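Trodis 研究ギャラリー:手持ちグリッパによる両手作業の収録と学習

ヌルキルベルグ研究所(Nurkilberg)操作学習部門

本ページでは、Trodis計画のうち、手持ちグリッパを用いた作業収録の様子を写真とともに紹介します。Trodis計画は、人が両手で行う机上作業をロボットの動作方策として学習させる手法の確立を目的とし、当研究所操作学習部門とチョードリー研究室(Chaudhry)が共同で進めています。計画の代表者はエイリニ・ソティロプロス(Eirini Sotiropoulos)主任研究員です。

収録の方法

従来の遠隔操作による教示では、実演者がロボットの応答の遅れに合わせて動作を緩める傾向がありました。Trodisでは、実演者が左右の手に一つずつグリッパを持ち、作業台の上で直接物を扱います。収録の間、ロボット本体は使用しません。記録の対象は、左右のグリッパの位置と姿勢、指の開き幅、およびグリッパに取り付けたカメラの映像です。

作業は枠のついた盤の上で行います。盤の縁は位置合わせの基準を兼ねており、収録ごとに座標系の原点を取り直すことができます。

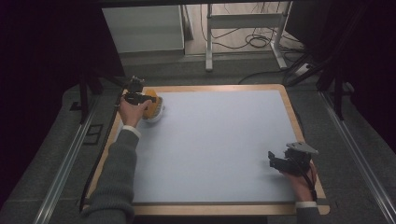
一回の実演は最長20秒とし、これを超えた場合は途中で打ち切って再度収録します。上限を設けたのは予備収録の結果によるものです。長い実演には、実演者が次の動作を考えて手を止めている区間が多く含まれており、そのまま学習に用いると、方策が作業の途中で停止する例が目立ちました。現在の手順では、開始の姿勢と終了の姿勢だけをあらかじめ指定し、途中の経路は実演者に任せています。

課題は18種類を設定しました。片手で容器を支えながら他方の手で中身を取り出すもの、左右の手の間で物を受け渡すもの、二つの物を同時に所定の位置へ移すものなどが含まれます。いずれの課題でも、左右どちらの手を先に動かすかは指定していません。手の順序にばらつきがあることは学習上の不利とも考えられますが、後述の評価では、順序を固定した場合より未知の配置への対応が良好でした。

これまでに26名の実演者が参加し、採用した実演は2,481件となりました。参加者には研究補助員のほか、ロボットの操作経験を持たない方も含まれています。経験の有無による採用率の差は、練習の時間を設けた後にはほとんど見られなくなりました。

開き幅の校正

指の開き幅は、把持の成否を判定するための主要な量です。手持ちグリッパでは指の部品に繰り返し力がかかるため、同じ指令値でも実際の開き幅が徐々に変化します。本計画では、各収録の前後に、指を全開にした状態と完全に閉じた状態をそれぞれ記録し、映像から求めた指先間の距離と内部の計測値とを照合しています。

照合に使用する処理系はPlaleckと呼ばれ、チョードリー研究室が開発を担当しました。Plaleckは指先の輪郭を映像から抽出し、前回の校正値からのずれが許容範囲を超えたときに収録者へ再調整を促します。背景に物があると輪郭の抽出精度が下がるため、校正の際は何も置かれていない面の上で指を開閉することを標準手順としました。
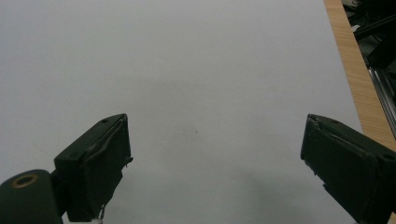

指の内側に設ける接触面の管理も、校正と並ぶ課題です。接触面の状態が変われば滑りやすさが変わり、同じ開き幅で物を持てる場合と持てない場合が生じます。そのため、指の組ごとに使用回数を記録し、接触面の状態を実演データの付帯情報として保存しています。交換の時期は使用回数だけでは決めず、定められた試験片を持ち上げて保持できるかどうかを確認したうえで判断します。

付帯情報を学習に利用する方法については、現在も検討を続けています。接触面の状態を方策の入力に加えた場合、把持の力を要する課題では改善が認められましたが、軽い物を移す課題では差が確認できませんでした。どの条件で有効であるかを明らかにするには、状態の異なる指で同じ課題を収録した対照データが必要です。

学習の結果

収録した実演は、左右の手の相対的な位置関係を保ったまま、ロボットの両腕の動作に変換します。変換にあたっては、腕の可動範囲を外れる軌道を除外しますが、手首の角度のみが範囲外となる場合は、指先の位置を優先して補正を行います。この補正を導入したことにより、除外される実演の数を大きく減らすことができました。

比較評価では、左右の手を別々の方策として学習したものと、両手を一つの方策として学習したものを用意しました。片手のみで完結する課題では両者の差は小さく、受け渡しや支持を伴う課題では、両手を一つの方策とした場合に安定した動作が得られています。別々に学習した場合の失敗の多くは、一方の手が離す前に他方の手が引き始めるという時間的なずれによるものでした。

一方で、現在の手法には制約もあります。指先が対象物の陰に入る配置では、グリッパ側の映像だけで接触の瞬間を判定することが難しく、把持の開始時刻に誤差が生じます。また、布のように形の変わる物は今回の課題に含めておらず、得られた結果をそのまま当てはめることはできません。

今後の予定

10月から、収録手順書の改訂版を関係機関に配布し、別の施設でも同じ手順により収録を行う予定です。施設ごとに照明や作業台の高さが異なるため、Plaleckの許容範囲の設定が適切であるかどうかを併せて確認します。改訂版では、校正をやり直した際の記録方法と、途中で打ち切った実演の扱いについて記述を追加しました。

打ち切った実演は学習には使用していませんが、失敗の種類を調べる資料として別に保管しています。分類の作業は操作学習部門が担当しており、分類基準が定まった段階で本ページに掲載します。

写真および本文の転載を希望される場合は、ヌルキルベルグ研究所操作学習部門まで事前にご連絡ください。収録手順書の閲覧についても同部門で受け付けています。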